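Section 4: Running tabletop tests in the simulated room

4.1 Before you start

This section applies to all pick-and-place runs in the Wulgate test room. Read it together with the naming rules in Section 2. Changes to the room file must be approved by Neelam Khurana. Last revised 2022-02-03.

1. Load the room file and confirm that the version matches your run sheet.
2. Set the arm to its home pose before any object is loaded.
3. Place the objects on the table. Keep the cup upright and clear of the bowl's handle.
4. Check both views, wrist and room. Save one still from each.
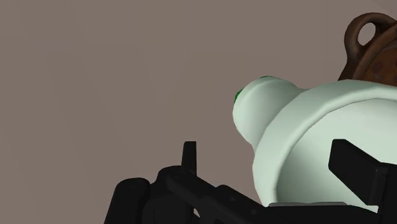 5. Set the finger closing force to the value on the run sheet. Do not raise it during a run to rescue a poor grasp.
6. Run the sequence. If an object leaves the table, let the run finish and log it as a failure.

NOTE: A run is limited to 300 simulation steps. Runs that reach the limit are kept.

4.2 Room view check

The room view must take in the arm from its base to the gripper, along with the tabletop. Furniture and wall items stay at their default positions, even where the arm hides part of them. 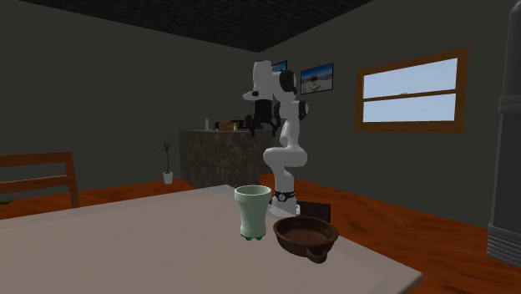

Do not change the colour or finish of any object between runs in the same batch. If a variation is needed, start a new batch and record it on the cover sheet.

CAUTION: Results from this room do not clear a program for use on a physical arm. A separate risk assessment, signed by Hemant Grewal or Elmarie Tshabalala, is required first.

4.3 Records

Keep logs for every run, including aborted ones. Batches of more than 2,000 runs go to the Altetdale archive within 7 days.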